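Nisreen Kanaan
3/11/25

Small thread about how I lost an argument with a robot gripper over a loaf pan. Nobody was hurt. The pan would like to give its own statement.

The job at Nalberg is dull on paper. Arm picks thing up, arm puts thing in loaf pan, arm goes back and gets the next thing. I've been on it since February. My mother thinks I build astronauts.

The fault: every so often the gripper forgets to let go. It reaches the drop point, reports "released," and goes home still holding on. The log says success. The log is a very positive person.

First time I saw it I blamed the fingers. Cleaned them. Second time I blamed the cable. Swapped it. Third time I blamed Turcotte, the software we run the arm on, and for once I was in the right neighborhood.
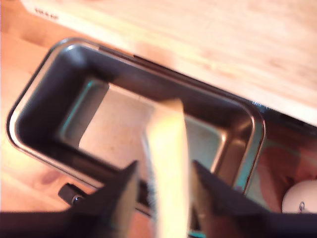

So. The release step doesn't check that the fingers opened. It sends "open," waits 900 milliseconds, and writes down that everything went great. If the open command gets dropped, it waits the same 900 milliseconds and writes down the same thing.

I've had coworkers like this.

Why was the command getting dropped? Because the wrist camera and the gripper share one connection, and when the camera gets chatty the gripper doesn't get a word in. The Camow adapter was supposed to sort out who talks first. It sorts it out by picking the camera.

This would all be merely annoying, except for the part where I reached in.

The run ended, the screen said idle and released, and I put my hand out to move the pan. Then the late "open" finally arrived, followed by a "close" that had been waiting in line behind it. The fingers snapped shut on the rim, a little way from my thumb.

Before anyone asks: yes, there's a stop button. Yes, I know where it is. No, I hadn't pressed it, seeing as the screen had just told me the robot was idle. I've been giving the safety talk to new people for 2 years. I gave it to myself on the drive home.

The pan has a dent now. I wrote up the near miss, and the form had a box for "property damage (describe)." I wrote "loaf pan, emotional."

Fixes so far: the release step reads the finger position back and refuses to move on until it changes. Old commands get thrown out after a stop or an idle. Gripper has its own cable. Hands stay out until the power light is off, whatever the screen thinks.

The Barnavport office has the same setup, so I called them. They said they'd never seen it. I asked if they'd looked at the video or just the log.

Long pause. They're calling back.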